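Gramville Neighbors Board > House & Garden > Seed swap and winter sowing

Thread: Winter sowing for total beginners — who's in this year?

mossy_porch
Okay, it's November and I am already itching to get dirt under my nails again! Last winter I sowed 7 milk jugs on the back steps and got more seedlings than I had beds for. Cut the jug almost all the way around, poke holes in the bottom, four inches of damp potting mix, seeds, tape it shut, cap off, leave it outside. The snow and rain do the rest. I had coneflower, milkweed, black-eyed Susan, poppies, two jugs of kale and one of snapdragons. The snapdragons were the best I've ever grown — knee high and still blooming when the frost got them.

Who wants to do it with me this year? I have extra seed.

tomatillo_hal
Count me in. I tried it three years ago and got nothing, so tell me what I did wrong. Used clear salad boxes, put them on the south side of the garage, checked in April and it was dust.

mossy_porch
South side is your problem! They cook on sunny days in March and dry right out. Mine are on the north steps by the door, where I trip over them and remember to look.
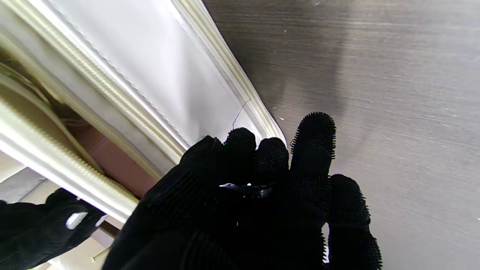

Salad boxes are also pretty shallow, so they need water way sooner than jugs do. If you lift one and it feels light, set it in a tray of water for an hour and let it drink from the bottom. Same boxes, shadier spot, more soil, and I bet you get a crop.

dirtclod372
Going to disagree a little. South side is fine if you cut bigger vents. I've run mine on a south wall for years and I'm picking lettuce two weeks before my sister across town. You do have to open them up on warm days, though.

tomatillo_hal
I am not a person who opens things up on warm days. North side it is.

kitchen_sill_kate
Can I ask a really basic one? Which seeds do you start now and which ones wait? The packets all say "6 weeks before last frost" and that's no help for this.

mossy_porch
Not basic at all, it took me a whole season to sort out. Anything that says "cold stratify" or "self-sows" or "may be fall planted" can go out in December or January. Milkweed, coneflower, lupine, columbine, larkspur. Hardy greens and snapdragons go in February. Tomatoes, basil, zinnias, wait until April and treat the jug like a tiny greenhouse.

Oh, and label the INSIDE of the jug as well as the outside. Sun eats marker. I had three mystery jugs by May, and one of them was labeled with what I swear used to say "purple."

dirtclod372
Paint pen. Not marker. Paint pen lasts.

adov_acres
Pencil on a cut-up mini blind lasts longer than either one, and it's free. Also, if anybody's buying seed this year, the Plela mix from the feed store out on Adov Road was great for me. It's mostly natives. I had goldfinches all fall.

kitchen_sill_kate
I got the Plela mix and thought it was heavy on the yarrow. Pretty! But it's yarrow everywhere now, and I didn't ask for that much yarrow.

adov_acres
There is no such thing as too much yarrow, but I'll take any you dig up.

mossy_porch
Let's talk storage while we're here, since the swap is coming. I used to keep my packets in a zip bag in the fridge door and they got damp. Now everything goes in a lidded box on the coolest shelf in the house, sorted by the month I sow it, with index cards as dividers. Finding things is so fast now — I can get the whole February batch out in one handful.
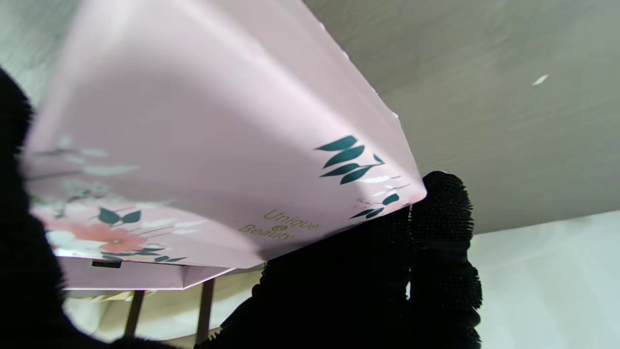
I toss in a couple of those little silica packets from shoe boxes too, and swap them out every fall. My oldest poppy seed still came up last spring, thick as grass.

dirtclod372
Fridge is still better for long keeping. Put them in a jar with a tight lid, not a bag, and let the jar warm up before you open it. I have Ndung'u beans from a neighbor that I've kept that way for ages and they sprout every time.

tomatillo_hal
What are Ndung'u beans?

dirtclod372
Just what we call them, after the family who shared them. Speckled pole bean, very long, good fresh or dried. I'll bring some to the swap.

tomatillo_hal
Then I'm definitely coming. I have garlic to trade and way too many dill seeds.

kitchen_sill_kate
Is the swap at the library again? And do jugs count as something to trade? We go through a lot of milk here.

mossy_porch
Yes and YES. Library side room, doors open at 10 a.m. Rinse the jugs and leave the caps at home. I'll bring tape, a box cutter and the snapdragon seed.

adov_acres
Can somebody bring a bigger table sign this time? I walked right past it last year and ended up at the tax help.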